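Plorkberg Library Service to extend early reading sessions from September

PRESS RELEASE
For immediate use
13/08/2022

Plorkberg Library Service will extend its early reading sessions to all branches from September, following a trial at the Rirberg branch. The sessions are free and open to families with children aged three to six.

The trial was attended by 213 families, many of whom had not held a library card before. Each session lasts 60 minutes and combines shared reading, songs and simple letter games, with time at the end for families to choose books to take home.
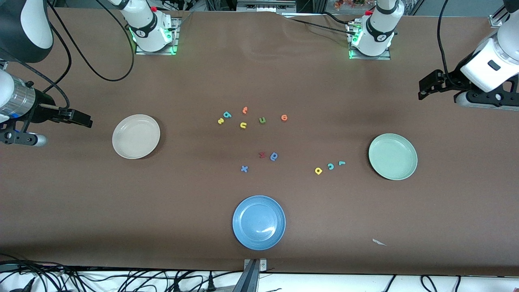 Under the new programme, up to 700 places will be offered each term. Sessions will be held on weekday mornings, and the Palell and Rimkutė branches will also open on Saturdays for parents and carers who work during the week. The service has bought 302 new picture books for the purpose, including titles in two languages – these may be borrowed from any branch and returned to any other.

Raimonds Rätsep, Head of Children's Services, said: "Families told us that they wanted sessions closer to home and at times that suited them. We are pleased to be able to offer both, and we look forward to welcoming new readers at every branch."

Places may be booked at any branch desk or by telephone. A library card is not required in order to attend, but children may join the library on the day. Families who need step-free access or a signed session are asked to say so when booking.

ENDS

Notes to editors
Interviews with branch staff can be arranged through the Plorkberg Library Service press office. Session times for each branch will be published before the start of term.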